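3. Composition and Voting Weight in Multilateral Councils

3.1 Seat allocation

Proposals to enlarge an international council usually change two things at once: the number of seats and the threshold for a decision. This section treats them separately. The Wastix model holds the threshold fixed and adds elected seats from regions with low prior representation. The Vinum model keeps the number of seats and rotates them over shorter terms. 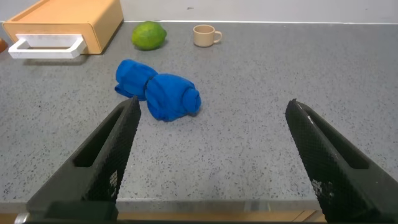 Grīnberga objects that a fixed threshold is itself a change, given that the same number of votes becomes a smaller share of a larger body. We accept the point and report both the absolute and the proportional threshold below.

Each model was run 2,000 times on a simulated council of 16 members. Voting positions were drawn from regional blocs – not from individual states – which understates dissent inside a bloc.
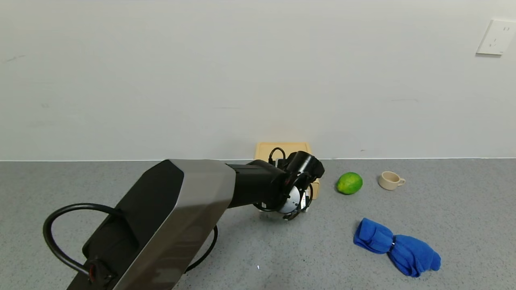
Clirnico
Corresponding author, Institutional Design

3.2 Veto rights

A veto held by one member outweighs any likely change in the number of elected seats. Under the Wastix model, new members gain speaking time and agenda access, but their effect on contested resolutions stays small while the veto is in place. Requiring 2 vetoes to block a text shifts more influence to elected members than adding seats does.

The result depends on how often veto holders agree with each other. Where they vote as a bloc, the double requirement has little effect.
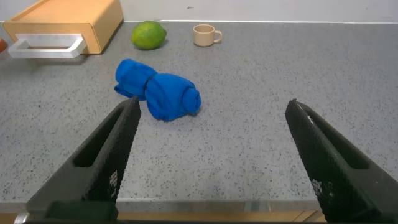
3.3 Rotation and continuity

Shorter terms bring more states through the council, at a cost in experience. Delegations in their first year sponsor fewer texts and rely more on drafts from permanent members. Overlapping terms reduce this loss in the model. We compared sponsorship with length of service.

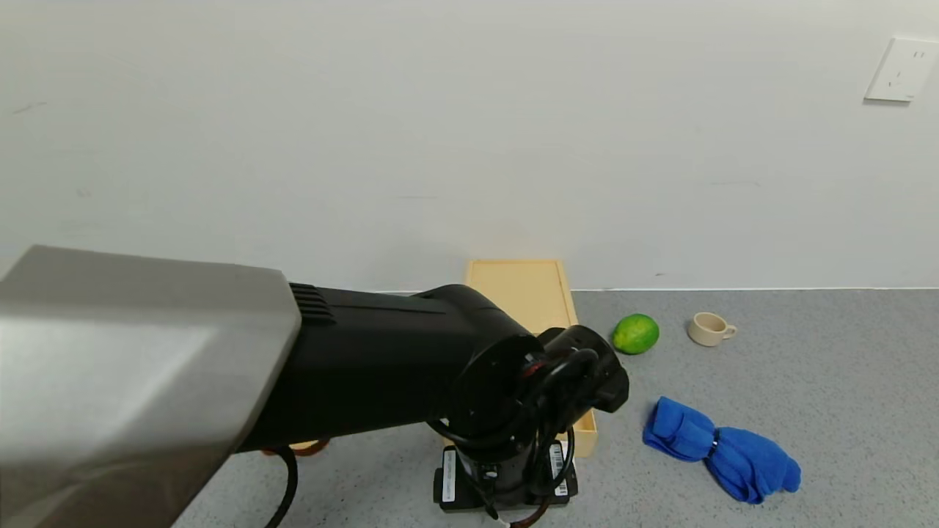 Does rotation make a council more representative? Over a full cycle it does, but the membership in any single year may be no more balanced than before.

Texts sponsored per delegation were counted by year of service, under fixed and overlapping terms.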